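Plokance Two-Finger Hand Gripper, Pair — Review

Posted 27 Oct 2022 by Hermine Ruchti
176 shares | 8 comments

The Plokance is a hand-held parallel gripper with a camera mount over the jaws. The operator carries it, does the task, and the recording is used to train an arm fitted with the same fingers. I bought a pair in September to replace the Milen units I had been using for cloth work. Price was $2938 for the pair, plus freight.

Build first. The side plates are black with triangular cut-outs, which keeps the weight down at the end of a long session. Four pivot screws are in view of the camera on each unit. Mine arrived with one of them under-torqued, and the left finger had a noticeable wobble until I nipped it up with a hex key. Check all four before the first recording. The finger pads are blue, textured and replaceable. Colour contrast against black plates is good, so pad position is easy to pick out by eye when you scrub through a recording.

The Milen has smooth grey pads that skate on thin synthetics. The Plokance pads grip a single layer at the corner with much less squeeze. On heavier knits the two are hard to separate. Where the Milen wins is trigger travel: it is shorter and lighter, and Tín Ninh, who did half of the cloth trials, still prefers it for anything repetitive.

Lens choice matters more than the brochure suggests. The supplied wide lens keeps both fingers and most of a bed in view, at the cost of strong curvature toward the edges. For folding and picking up soft items I would accept that trade.
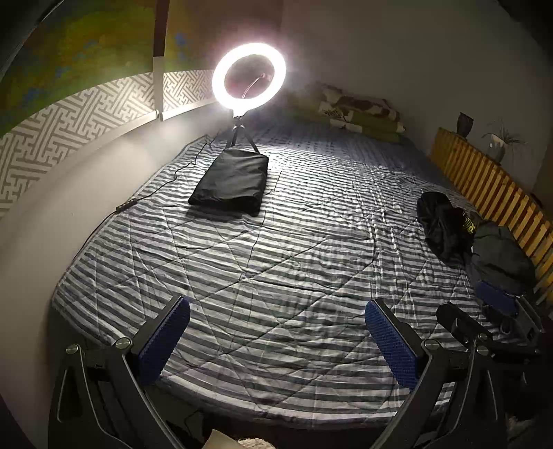
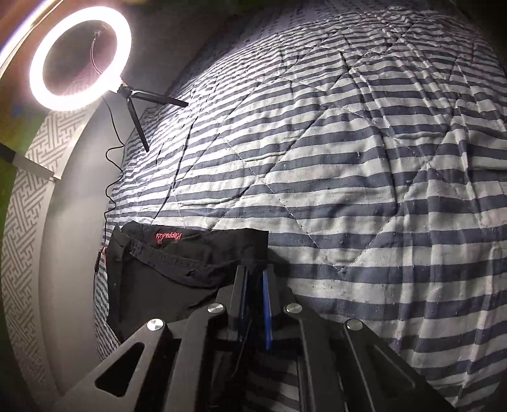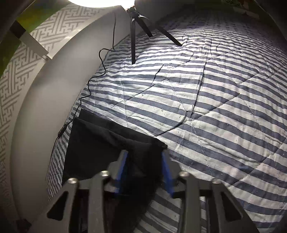
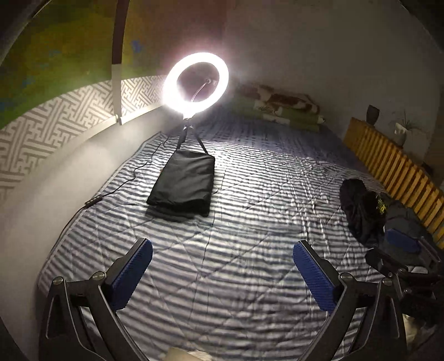
Dark fabric on a striped quilt, with a ring light on a tripod. The third picture has a corner of navy cloth held between the pads.

Exposure and lighting

Auto exposure is the weak point. With a bright source in view the ring clips to white and pale stripes beside it wash out, while black fabric in the same recording loses most of its fold detail. Locking exposure manually helps. The setting does not survive a power cycle, so it has to be redone each time the unit is switched on — an irritation that a firmware update ought to fix. The Milen remembers it.

Stray reflections also show up at the edge of the lens when a lamp is close. A small hood would be worth having. Holzer sells one that fits with a bit of filing.

Controller and software

The controller box takes both grippers and stamps the two streams from one clock. I logged 1687 grasps across the pair without a dropped file. Export is slow, and the file naming is poor: left and right are distinguished by a single digit buried in the middle. Corina Lüthi wrote a short script to rename everything on import, and I would not want to work without it.

Finger opening is recorded well. Zeroing takes a few seconds with the jaws closed and should be repeated after any pad change.

Verdict

Good pads, solid plates, mediocre exposure handling. Buy it for cloth. For rigid objects the Milen does the same job with a nicer trigger, and I have kept one on the shelf for that.

Related reviews
Milen hand gripper, long-term notes
Holzer lens hoods: which ones fit
Zeltania wrist camera, first impressions
Replacement finger pads compared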